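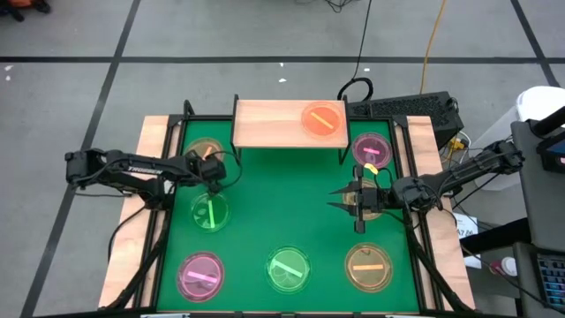 3.2 How people pick a serving bowl

I went into this part of the study thinking portion size was all about hunger. Then we spent April running shared lunches in Plinville and Darkorbridge, and I had to rethink a good bit of it. We signed up 200 adults, and 143 of them stayed through both meals, so those are the people I'm talking about from here on.

Each table got the same pasta salad and the same spoons. The only thing we switched was the bowl – deep and narrow at one meal, wide and shallow at the other. People took about 18 percent more from the wide one, and most of them told us afterward that they'd taken less! My guess is that food spread out in a thin layer just looks like a small amount, even when there's plenty of it.

Color was messier. Valente found that diners slow down when the dish contrasts with the food, and I really wanted to see that too (it would have made a nice section). We didn't. The Darkorbridge group leaned that way a little, the Plinville group didn't budge, and I wouldn't bet on either result.

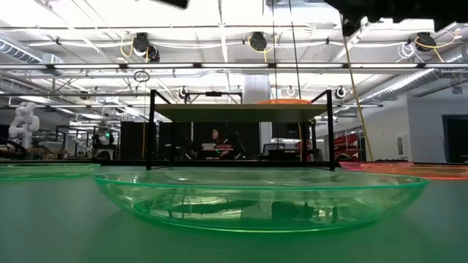

Figure 2. Clear plastic bowls in green and reddish tints, with a wide, shallow green one in front.

See-through sides are a separate headache. The Rimia survey lumps clear and solid dishes together, so I can't compare our numbers with theirs on that point. We coded the two separately, and the full breakdown is in the appendix.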